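Durnance bets on the small electric van, and on the people who repair it

February 25, 2022

For a long time Durnance was a name that only fleet managers knew. The company made bodies for other firms' delivery vans, and it did this quietly from its works in Fondville. Now it will sell a van under its own badge, the Liltholm, and it is fully electric.

The first deliveries began in December, and 114 vans are already with customers. Most of them work for bakeries, florists and parcel services in towns where the old diesel vans must soon pay to enter the centre. Durnance says it has 976 orders in total, and all but 2 of these come from businesses.

I drove the Liltholm for one day on narrow streets and one long hill. It is not a fast vehicle, but it moves away from the lights without effort and it turns in a very small space. The seat is high, the mirrors are large, and the load floor is low enough that you do not have to climb. I was less happy with the heater, which is slow, and with the wipers, which make a noise on every return.

What interested me more is the way the van is put together. Durnance has kept the panels small and fixed them with ordinary bolts, so a damaged corner can be changed in a normal garage. The battery comes from Blöndal and sits in a steel tray under the floor. It can be taken out from one side — a job for two mechanics and a lift.

The weak point is the range. In cold weather I would not plan a day longer than the morning round and a short trip after lunch. For a florist this is enough. For a plumber with customers in the villages it may not be, and a bigger battery is promised only for next year's model.

The price is also higher than many small firms expect, although the lease includes servicing and tyres.
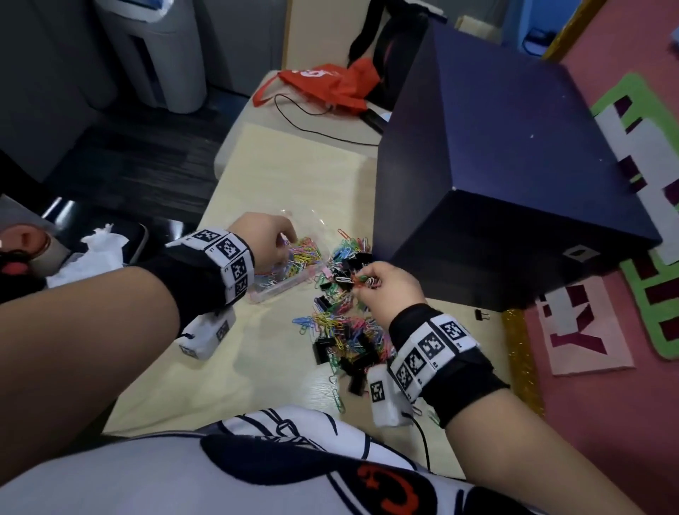
Our bakery has run a Liltholm since the first deliveries, and I agree about the heater. The range has been fine for us, but we charge at lunch every day and I would not like to be without that. Please ask Durnance when the bigger battery can be fitted to the older vans.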